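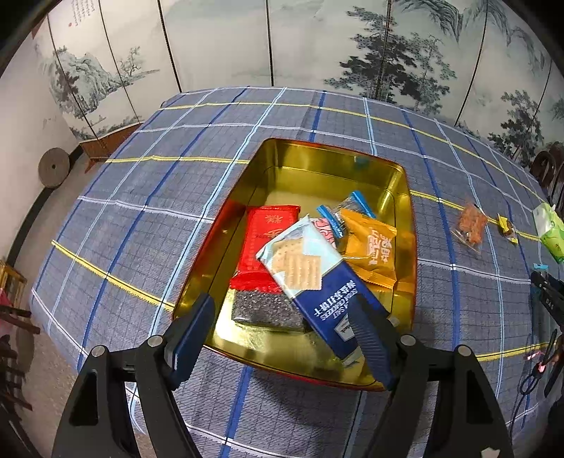 Shoppers in two towns put sticker shock to the test

A supermarket experiment that ran over the winter has turned up a lovely puzzle for anyone who likes thinking about how people choose what to buy. The early results were released in November, and they suggest that the way we compare prices depends a lot on what we happened to look at a moment earlier.

The study was run by Weltusness, a small research group that works on consumer choice and household spending. It followed 3371 shopping trips in Varkcombe and another 3681 in Nellton, using till records from the Panyasiri grocery chain. Shoppers who took part agreed to have their baskets recorded, with names removed before the researchers saw anything.

The set-up was simple, and that is a big part of its charm. In Varkcombe, the stores placed one very expensive item at the start of each of 14 aisles. In Nellton, the shelves stayed as they were. Prices on everything else were the same in both towns for the whole trial.

Standard demand theory makes a clear prediction here. If you already know what you like and how much you have to spend, a jar of honey you were never going to buy should make no difference to the jar you do buy. Adding an option that gets left on the shelf shouldn't shift anyone's choice among the rest.

But it did shift them. Shoppers in Varkcombe moved up to the mid-priced option far more often than those in Nellton, even though hardly anyone touched the expensive item. The effect was strongest in tea, honey and olive oil, where many people have only a loose idea of what a fair price looks like. It was close to nothing in milk, bread and eggs, where most shoppers know the going rate without thinking.

That last bit is the really exciting part. Plenty of laboratory work has found that an added option can tug people's choices about, and critics have long replied that a classroom full of students picking between imaginary pens tells us little about real markets. Now there's a case with real money and real dinners at stake, and the tug seems to fade exactly where people have the most practice. Both camps get something to chew on!

There is also a neat twist in the totals. Households in Varkcombe didn't spend more overall. They paid extra for their honey and then cut back somewhere else, mostly on snacks and soft drinks, so the final bill came out much the same as in Nellton. The group reads this as a sign that people keep a fairly firm budget for the whole trip while being quite flexible about how it gets divided up. If that's right, the textbook picture of a shopper with a fixed budget holds up nicely, and it's the picture of fixed tastes that needs more work.

The researchers are careful about how far to take it. Two towns is a small number, and they differ in ways that till records can't show. Nellton has an older population and a weekly produce market that draws some of the trade in honey and oil. Roughly a third of the Varkcombe households also shopped at other stores during the trial, and those baskets are missing from the data.

Another open question is what happens when you add everyone together. Economists often treat a whole town as if it were one typical shopper, and the Varkcombe figures don't sit easily with that. A fairly small group of households did most of the switching, while the rest carried on as usual. The average shows a gentle drift towards the middle shelf, although very few real shoppers behaved like the average.

A follow-up is already being planned. The two towns will swap roles, with the expensive items going to Nellton and Varkcombe's shelves going back to normal, which should help sort out how much of the result comes from the shelves and how much from the towns. The group also wants to see whether the effect wears off as people get used to the new prices – something the first trial was too short to answer.

Weltusness says the full working paper and the anonymous basket data will be free to download once the checks are finished. Teachers have been asking for a classroom version as well, and a short set of exercises is on the way.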